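Going back to hand sewing

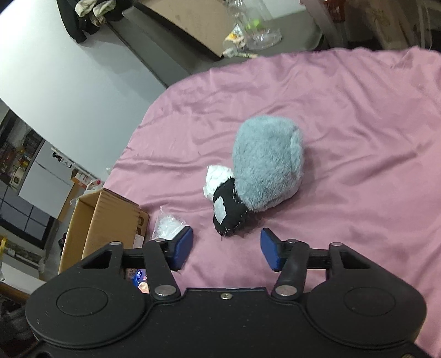
Grey-blue plush on pink cloth, with the black fabric piece at the lower left.

I stopped sewing when I moved to Plernirbridge and I didn't pick it up again for six years. There was no big reason. The apartment was small, the machine went into a closet, and then other things went in front of it. When I finally dug it out in February, the foot pedal did nothing at all. I took it to the repair shop on the main street and the man there said he could order a part, but it would take a while and cost more than I paid for the machine.

So I have been sewing by hand, and I want to write down some of what I have learned, mostly for myself.

The first thing is thread. I used to buy whatever was on the rack by the register. When you sew by machine you can get away with that for a long time. By hand you feel every bad spool. Cheap polyester twists up on itself and makes knots every few inches, and I blamed my hands for it for weeks. Selina Hofstetter, who lives upstairs and has sewn her whole life, gave me a half-used spool of Prerkis cotton and a small cake of beeswax and told me to run the thread over the wax twice and then iron it between two pieces of paper. I thought the ironing was too much fuss. I do it every time now.

She also told me to cut shorter lengths. Mine were as long as both arms stretched out. Hers go from her fingertips to her elbow and back. It means more stopping to thread the needle, but I would rather do that than pick out tangles.

The second thing is fabric with pile. Fake fur, minky, anything plush. I had avoided it on the machine because it creeps, and the top layer always ended up longer than the bottom one. By hand it is much easier. You can push the fibers out of the way with the needle as you go and check both layers whenever you want. A few things I do now:

Cut from the back, one layer at a time, with only the tips of the scissors, so you cut the backing and leave the pile alone.

Mark the direction of the pile on the back with an arrow before you cut anything. I forgot this once and had to throw out two pieces.

Use clips, not pins. Pins vanish in there and you find them later with your thumb.

Sew with a backstitch, and after the seam is closed, pull the trapped fibers out with a blunt needle. It hides nearly everything.

Satin is the opposite problem. It shows every hole and every mark, and it slides off the table if you look away. I still haven't made anything from satin that I would give to another person. I keep a spray bottle and a press cloth nearby and I go slowly, and it still puckers. If anyone has a good method for a narrow hem on it, please leave a comment. I have tried the rolled hem three times and got three different widths.

The third thing is keeping track of patterns. I have a folder of old paper ones from my aunt, most of them without envelopes. Two still have their numbers, 1061 and 1077, and as far as I can tell they are the same child's coat with a different collar. Bhupendra Bhatia from my old job scanned them for me on the big flatbed at his office, which was kind of him, and now I can print a copy and cut that up. The originals are so brittle that the folds were starting to go. I printed 1077 first and taped it together on the floor, and the sleeve came out an inch short. The printer had been set to fit the page. I should have measured the test square before using up half a roll of tape.

I had some questions about needles after my last post, so to answer those: I use sharps for most things and a longer darning needle for the thick stuff. I don't think the brand matters much. I do throw them out when they start to catch, and I used to keep them for years. My thimble is a leather one from Ghorbani, the fabric place by the bus station, and it took a couple of weeks to stop feeling like a bandage. They have a remnant bin at the back that gets refilled in the morning. By late afternoon it is mostly upholstery samples.

As for the machine, it is back in the closet. Selina knows someone who is selling a used one with a metal body, and I have said I will go and look at it. I am not in a hurry. I usually sew for an hour after dinner with the radio on, and I can stop in the middle of a seam and leave it there until the next night. The coat will be next, once I reprint the sleeve. I have enough brown wool for it, but no lining yet.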